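Two nights on the Berkunside loop

July 30, 2026

I should say straight away that I am not a natural walker. I like sitting down, I like tea, and I like being within reach of a proper chair. But back in February I bought a map of the Berkunside loop in a charity shop, pinned it over the kettle, and after months of looking at it every morning I finally ran out of excuses.

The loop starts and ends at Sallholm station, and the usual way is to go clockwise, sleeping the first night at Fillimville and the second up by the reservoir. I went anticlockwise. I'd love to claim I had a plan, but I came out of the station, saw a bakery on the left and that settled it (cheese scone, still warm, no regrets).

Going that way round you get the big climb early. It's 308 metres to the top of the ridge and the path doesn't mess about with zigzags, it just goes up through the bracken and leaves you to get on with it. I stopped a lot! I stopped to look at sheep, I stopped to retie laces that were perfectly well tied, and I stopped once to eat the second scone, which had been meant for supper.

The top is worth every minute, though. You can see right down to the sea, and there's a low stone wall at just the right height for leaning a rucksack on.

What I carried, and what I'd leave behind

My tent is an old Kozłowski, a one-man thing I got second-hand for 80 pounds, and it's still the best money I've spent on the outdoors. It goes up in a wind and it packs down to the size of a loaf. The stove was fine too. The folding stool was a mistake - I carried it for two days and sat on it once.

I'd also leave the spare jumper, the hardback and one of my two torches. What I would never cut back on is socks. I took one pair for each day, one pair kept only for sleeping in, and one more pair at the bottom of the bag for emergencies. By the bog below the reservoir, I was in the emergencies.
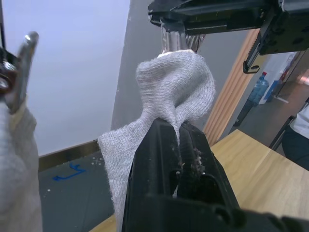
Fillimville and the way home

The campsite at Fillimville is a sloping field with a tap and an honesty box. I slept with my feet downhill and woke up in a heap at the bottom of the tent, quite comfortable. The shop in the village shuts at four, so get there before then if you want milk.

The last stretch follows the old railway back to Sallholm, flat as you like, with blackberries coming along nicely on both sides. I'm going again in the autumn, clockwise this time, and the stool is staying in the shed.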